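# The Long Reign of the Grey Tape

Every household in Melisthorpe owns a roll of duct tape, and every household believes it is for emergencies. Ours has been on emergency footing since I moved in 11 years ago. It holds the hose to the tap, the letterbox to the gate and, for one damp April, the exhaust to the ute.

The local hardware shop, Cruickshank, keeps the good stuff behind the counter, as though we might hurt ourselves. A roll of Durnora costs more than the cheap one and is favoured by people who intend to do the job properly next weekend. I have been buying it for years on that basis.

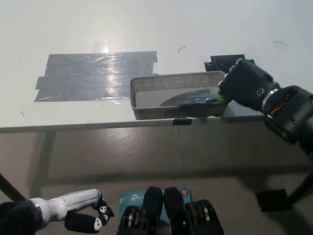

*Duct tape on a white tabletop, with a mesh basket near the front edge.*

The trouble with a temporary repair is how quickly it joins the family. For the first fortnight you apologise to visitors. By the second month you're lifting the corner of the lino with your toe and pressing it down again without breaking conversation. After that it becomes a feature, and anyone offering to fix it is treated as a vandal.

I once costed a real repair to our laundry bench. The quote from Cisamus Joinery came to $2368, plus a fee for taking the old one away. I thanked them, drove to Cruickshank and laid on another 2 strips, crossways, for the look of the thing.

There is a craft to it, of sorts. Overlap your strips. Tear, don't cut, unless you want the neighbours to think you've got airs. Never try to peel up an old layer to see what's underneath, as you'll lose the paint and possibly your nerve.
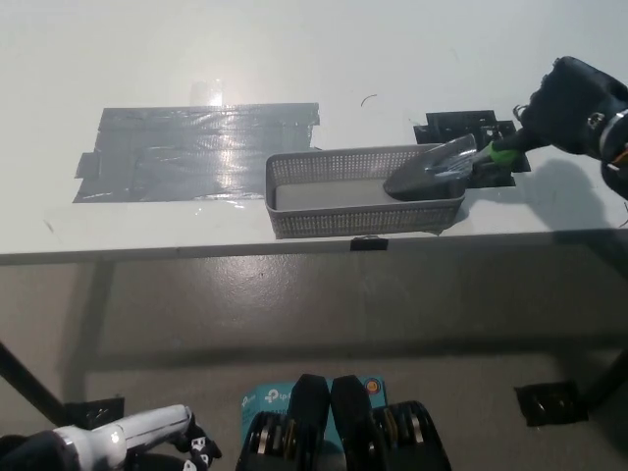
Cruickshank takes a dimmer view, and told me over the counter that tape is a loan against the weekend, with interest payable in glue. I said I'd think about it. Then I bought 90 metres of Durnora, and a scraper, which is still in its packet.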